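How to grade second-hand records without making enemies

Jutby, 2019-01-15

Every used record ever sold by post was in better condition when the seller described it than when the buyer opened it. Mysterious forces are at work in the sorting office. Most of the trouble, though, starts with somebody writing "VG+" on a sleeve while thinking about lunch.

These are my notes on grading, tidied up after Mieke Claeys asked me for them for the third time. They assume you have a box of records, a decent lamp and an afternoon you weren't going to enjoy anyway.

What you need

A desk lamp you can bend. Ceiling lights flatter vinyl the way candlelight flatters the over-fifties.
A soft carbon fibre brush.
A turntable with a stylus you know is clean.
Paper and a pencil. I've tried spreadsheets and got dust in the keyboard.
New inner sleeves. Buy more than you think.

Step 1. Check it's the right record

Take the disc out and read the label. Then read the cover. You'd be surprised how often they disagree. In October I bought a box of 141 LPs from a house clearance in Plestanden, and 11 of them were in somebody else's jacket. One brass band sleeve held a language course.

Write down the catalogue number from the label and whatever is scratched into the run-out, the smooth bit between the last groove and the label. Buyers who care about pressings will ask for it, usually at midnight.

Step 2. Look at it under the lamp

Hold the disc by its edge and label, tilt it, and turn it slowly so the light runs across the grooves. Do both sides. Hairlines only show at certain angles and will hide if you let them.

Sort what you see into marks you can feel and marks you can't. Run a clean fingertip very lightly over anything suspicious, going across it. If it catches, it will probably click. If it doesn't, it may be a paper scuff, which looks dreadful and often plays silently. Make a note of which track it's on.

While you're there, look at the spindle hole. Faint silvery trails round it mean somebody spent years putting this record on in the dark.

Step 3. Clean it before you judge it

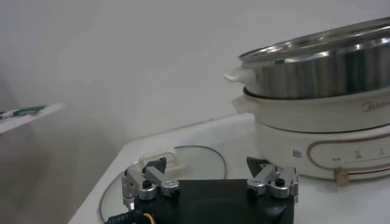 Half of what passes for wear is muck. Brush off the loose stuff first, with the record turning, then use a proper cleaning fluid and a soft cloth, following the grooves round. Keep the label dry. I use Flovow because the shop stocks it, and I can't claim any deeper loyalty than that. Stand the disc in a rack until it is completely dry, and don't hurry it along with a hairdryer. Hendrik Hermans did, once, and now owns a very attractive bowl.

Step 4. Play it

Nobody can play a whole box right through, and I don't pretend to. Play the first minute of each side, the quietest passage, and anything you marked in step 2. Count the clicks. A click that comes round once is a blemish, one that comes round 10 times is a scratch, and one that comes round for ever is a stuck groove and must be mentioned in plain words near the top of the listing.

The end of each side deserves a listen too. Worn records go fuzzy there first, especially on voices.

Step 5. Pick a grade

Mint: unplayed. You don't have one.
Near Mint: looks and sounds as if one careful person played it twice.
Very Good Plus: light marks, plays with next to no noise.
Very Good: marks you can see from a chair, some crackle, still enjoyable.
Good: not good.
Fair or Poor: plays through with complaints, or doesn't.

If you're torn between two, use the lower one. You'll lose a pound or two and save yourself an exchange of letters with Roy Hartley, who returned a copy of mine with a diagram.

Step 6. Grade the sleeve separately

Seams, corners, spine, writing, stickers, damp. Say where each fault is. "Small split, bottom seam" is useful and "sleeve has character" isn't. Inserts, lyric sheets and posters should be listed as present or missing. Old price stickers I leave alone, having learned what happens to the laminate when I don't.

Step 7. Pack it as if you dislike the postman

Put the record in its new inner, outside the jacket, so it can't burst the seam if the parcel is dropped. Stiffeners go on both sides and should be slightly bigger than the sleeve. A double LP packed my way comes to about 660 grams, so weigh yours before you quote postage.

Pencil the grade on a slip and put that in too - it stops arguments, and Amber Van Loon tells me she keeps hers.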